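Speaker notes: "What you get for the money"
Saturday, April 5, 2025
Živko Radulović

Slide 1. Title only. Say who I am, say I run a small packing room and buy my own kit. No one is paying me to stand here. Teklow lent us nothing and I paid my own train fare.

Slide 2. The offer
Read the sentence from the Teklow leaflet out loud, slowly: "Ready for work from the first morning." Ask who in the room has had a first morning like that with any machine. Wait for the laugh, move on.
What is on offer is an arm, a hand with jointed fingers, the software (they call it Zilance) and a service plan. The plan is where the money goes. You can't buy the arm without it for the first 2 years, and the leaflet puts that on the back page in small type.

Slide 3. What I went to see
I asked for a demo in February with small packs in a slotted tray, as that is most of our day. They were happy to do it. Fair play to them, plenty of sellers will only show you a big box moving from one side of a table to the other.

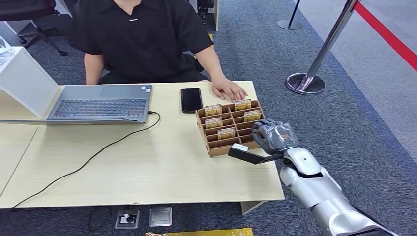 A demo set up by the seller tells you what the seller is comfortable with. I'd say the same of any firm. Our trays arrive bent, the dividers lean, and half the packs have been pushed in by someone in a hurry. When I asked if I could bring a few of our own trays next time I got "we'd need to look at that", and I am still waiting for them to look at it.

Slide 4. Questions I asked, answers I got
How many picks before someone has to step in? "Depends on the product." True, and no use to me.
Can my own staff teach it a new pack? Yes, after the training course. The course is extra.
What happens if the link to Zilance goes down? It finishes the job it is on and then stops. I'd want that in writing.
Who owns the recordings it makes in my building? Long pause. They sent an email a week later which I have read three times and still can't follow. If there's a lawyer in the room please find me at the break.

Slide 5. The sums
Go slowly here, people write these down.
Service plan: 215 a week. Setup: 3000, paid once. Training course: not quoted, they want to visit first.
Leave the slide up. Don't do the yearly total for them, they can do it, and it lands harder.
Point out that "up to 100 packs an hour" is on the leaflet too. "Up to" is doing a lot of lifting. My newest packer beats that before her tea break.

Slide 6. What I liked
Mustn't skip this one, I did at Gurkside and got told off for it.
The hand is well made. The people were polite and knew their stuff. They let me stand there and ask awkward questions for most of an afternoon. The safety paperwork was better than what came with our tape machine.

Slide 7. Where I've landed
Not buying this year. I'd take a month's paid trial in our own room with our own trays, and I've told them so. Omerović have a similar offer coming and I'll put the same list to them, word for word.
If you do sign, get the stop times and the call-out times put in the contract, with a figure next to each.

Questions. If someone asks about jobs, give it a proper answer, don't rush. If it's the chap from the Teklow stand, let him speak, then ask about the trays.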